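Does a Box Make a Room Tidier? Project Report, Home Organization Unit
Letay Gebreyes and Khải Khương

Our question came from the Lillance tidying guide, which claims that small belongings stay in order if they are packed into one open box by type. The guide gives no evidence for this. We decided to test it on the kind of clutter a student actually has, meaning wipes, hair things, fuzzy things and snacks that migrated from the kitchen.

Method

Each packer put the same set of small items into a long pink box. One group followed the guide (flat packages first, soft items on top). The other group packed however they liked. We ran 18 packings in November and then asked Yabsira Endale, who had not watched, to find one named item in each box while we timed her.

Results

The guide group was slower to pack, which the guide does not mention. Yabsira found items 9 seconds faster on average in those boxes, but most of that gap comes from two very bad boxes in the other group. Take those out and we are not sure there is a difference at all.

Soft items were the main problem. The guide says to "fold all fabric," but a scrunchie does not fold, and a fuzzy ball rolls wherever it wants. Fruit is not covered anywhere. One packer put it in the box and one refused on principle.

The table with the pink box and some of the items:

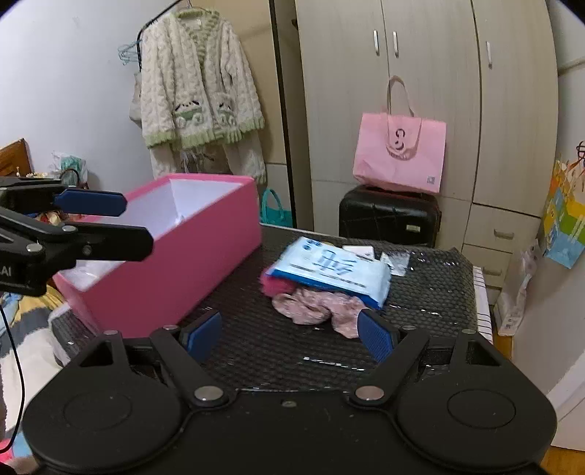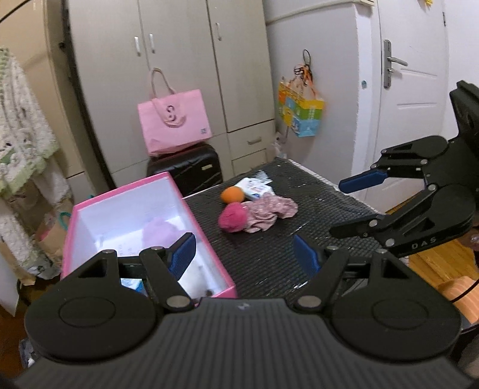

We also doubt that the box deserves the credit. Zewditu Abera, who read our draft, pointed out that anything looks neater once half of it is out of sight. We had no measure for that. The guide says its method was tried in 1000 homes, but it does not say who checked or how long the order lasted.

Limits

We used one box and one person searching. Yabsira got better as she went, and we did not shuffle the order of the boxes until Wednesday, when we were more than halfway through. If we repeated this we would come back a week later and see what was still in the box. Our guess is not much.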